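Jacobs finger service kit, reviewed after 9 weeks on a two-arm sorting cell
Siyabonga Ndlovu, Trokville

The Jacobs kit replaces the fingers and their fasteners on small two-finger grippers. We fitted it to both arms of our bench cell, which sorts small props between baskets and a tray. The price was 338 with shipping to Sarnthorpe.

Fitting took 60 minutes for the pair. The screws are good and the hex key is poor - use your own. The printed torque chart omits the wrist mount, so I kept the Rustis values. After closing each gripper 10 times under no load, I zeroed the stroke and checked the tips for offset.
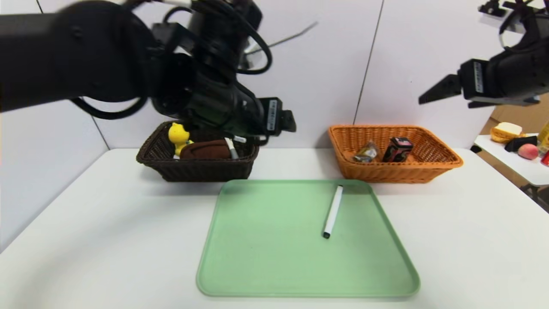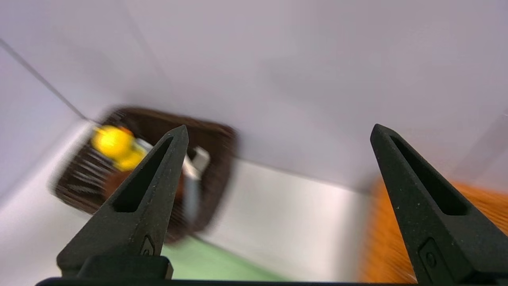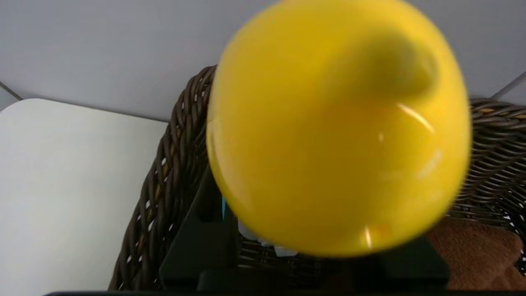 Cable dressing is where the kit falls short. It includes two short clips and no strap, and the instructions stop at the gripper body. On our arms the black cable runs in loops around the wrist and upper joints, so each loop has to be checked by hand through the full wrist range before power goes on. Mandla Pillay cut straps from stock for ours. Buy the kit for the fingers and order strapping separately.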